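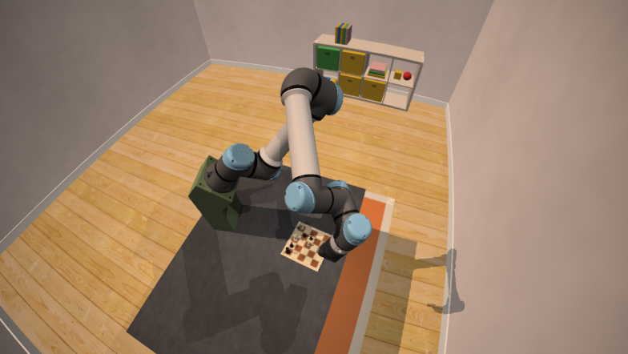
Learning correspondence chess at 41

I started playing chess by mail in February. I mean paper mail, with postcards and stamps. I had played a little in school and a little on my phone since then, and I was bad at both. My aunt left me a shoebox of her old cards when she moved to a smaller place, and I read through them over a weekend. One game took her 582 days. She lost it, and on the last card she wrote "Thank you, I saw it in the spring."

I wanted to know what that was like, so I joined a small postal club called Solville. They match you with people near your level and send you a sheet of rules. The dues are low. Most of the cost is postage, and overseas stamps add up faster than I expected.

I have two games going. One is against Laine Lūse, who writes her moves in very small capital letters and never adds a word. The other is against Indrek Mets, who fills the rest of the card with news of his garden and his knees. I'm losing to Laine. With Indrek it is hard to say. He has an extra pawn but it's doubled and I think I can win it back.

How a game works

You write your move on the card, along with the move you are answering and the date you got it. That last part matters because each player has a set amount of thinking time, and it only runs while the card is in your hands. Time in the mail doesn't count against anybody. You can also offer "if" moves. If you are sure the other person will take your bishop, you can write down what you'll do after that and save a round of postage. I did this once in my game with Laine and got it wrong. She did take the bishop, but my conditional move put my queen on a square where her knight could get at it. A written move stands, so that was that.

Notation took me a while. The club uses the international numeric kind for games that cross a border, where every square is a pair of numbers counted from the corner. A king's pawn moving two squares is 5254. The idea is that it works in any language. For the first few weeks I checked each one three times before I dropped it in the box, and I still sent one card that moved a rook through my own pawn. Indrek sent it back with a question mark and a drawing of a rook climbing a fence. Under our rules you just have to send a legal move with the same piece if there is one. There was, and it was not a good one.

Keeping track

I keep a notebook with one page per game and write down each move the day I send it. I also keep a position set up for the Laine game on top of the bookcase in the hall. It is a cheap travel set by Zolletari with pegs on the bottom of the pieces, so I can dust around it and it survives the door slamming. I look at it when I put my shoes on. I would say half my decent ideas have come from that and the other half from the bus.

The Indrek game I only keep on paper. I should buy a second set. I tried using one board for both and got the positions mixed up, which cost me an evening of playing through the notebook from the start.

What I've been reading

Halldóra Hviid runs the club's lending shelf and mailed me a book of annotated postal games, 132 pages, with the cover taped on. The notes are mostly about openings I don't play. The endgames were more use to me. When people have a week to think, they play on in positions I would have called a draw and gone to bed. One rook ending in there goes on for eleven pages. I followed it as far as page six and then skipped to the result.

I stopped doing the puzzles on my phone. They were fun, but there is always an answer in a puzzle and you know it when you sit down. In a real game most of the moves are small. You put a rook on a better file and wait nine days to find out if it bothered anyone.

The club doesn't allow computer help in its games, so I don't look anything up until a game is over. Opening books are fine. I bought a used one at Stallwood for a few dollars and it has someone else's pencil marks all through the French Defense.

Next

Paula Avram, who does the pairings, asked if I wanted a third game starting next month. I said yes, as long as it's inside the country. My next card to Indrek is written and sitting by the door. I'm trading rooks.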